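Stone Countertops in Rental Kitchens: Staining, Care and Cost
Student Project Report
Housing and Materials, spring term
Pacita Lacson and Ulla Pesonen
March 17, 2025

Background

Our project started with a complaint. Tenants in two apartment buildings in Brurbridge were being charged for stains on their marble counters when they moved out, and several said they had never been told how to care for the stone. We wanted to find out how easily marble stains under normal kitchen use, whether a sealer makes a difference, and what a landlord could reasonably put in a care sheet.

Marble is mostly calcite. Calcite reacts with acid, so lemon juice, vinegar and wine can leave a dull mark even when they leave no color behind. This is called etching. Staining is a separate problem, in which a liquid soaks into the pores and darkens or tints the stone. Tenants and landlords tend to use one word for both, and that caused some confusion in our interviews.
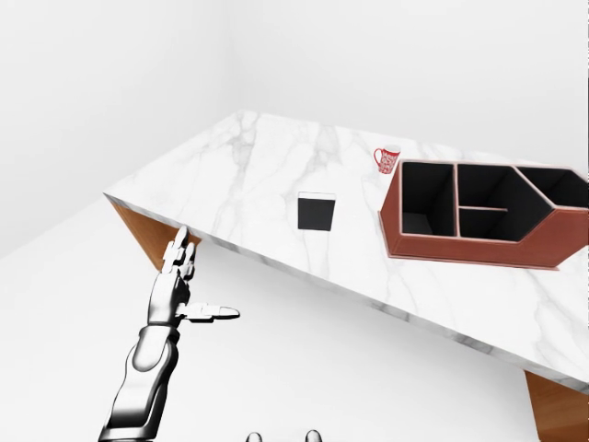 A sealer slows down staining. It does very little about etching, because the acid attacks the surface itself. We did not understand this when we wrote our proposal in January, and our first plan would have mixed the two kinds of damage together in a single score. We changed the plan before testing began.

Materials and Method

We used offcuts of white marble from Tradthorpe, a stone yard that sells leftover pieces by weight. Each tile was washed, dried for a day and sanded first with 400 grit paper so that all the surfaces started out the same. Half of the tiles were sealed with two coats of a water-based sealer following the directions on the bottle. The other half were left bare.

We tested coffee, olive oil, red wine and lemon juice. A small amount of each was placed on a tile, covered with a glass dish and left for either 3 hours or 8 hours. We then wiped the tile with a damp cloth and let it dry overnight before scoring it. Color was scored from 0 to 5 against a printed gray card. Dullness was scored separately, by holding the tile under a desk lamp and looking at the reflection from a low angle.

Both of us scored every tile without seeing the other person's numbers. Where we disagreed by more than one point, we looked at the tile again together.

Results

Coffee and red wine left clear marks on the bare tiles at both times. On the sealed tiles, coffee wiped away almost completely after the shorter time and left a faint ring after the longer one. Olive oil was the surprise. It left a dark spot on bare stone that was still there when we checked a week later, and the sealed tiles showed nothing we could score.

Lemon juice dulled every tile, sealed or not. Wine dulled them too, but less. Our dullness scores for sealed and bare tiles were so close that we can't claim any difference.

One tile, number 401 in our log, had a natural crack along a vein and soaked up far more coffee than the others. We left it out of the averages — it is still in the full table — and note that real counters have cracks too.

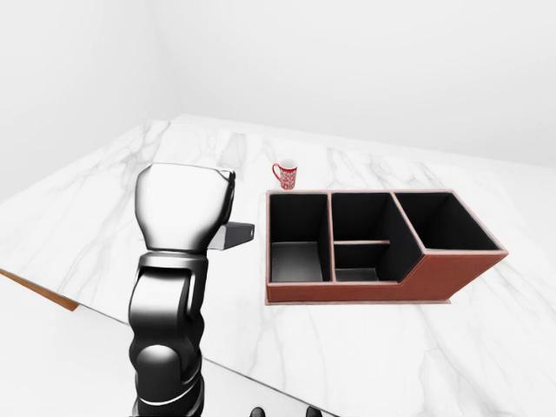

Discussion and Limits

The results support a short care sheet with two separate rules: wipe up oil and coffee the same day, and keep acids off the stone entirely or use a cutting board. A landlord who reseals between tenants would probably prevent most of the stains we heard about. Etch marks would continue, and we think charging a tenant for them is hard to defend if no instructions were given at move-in.

Our tiles all came from one yard and may have been cut from the same slab. We tested a single sealer, freshly applied, and did not look at how it wears down with daily cleaning. Scoring by eye is also a weak point. A gloss meter would have been better, but the one in the lab was booked through the end of our testing period.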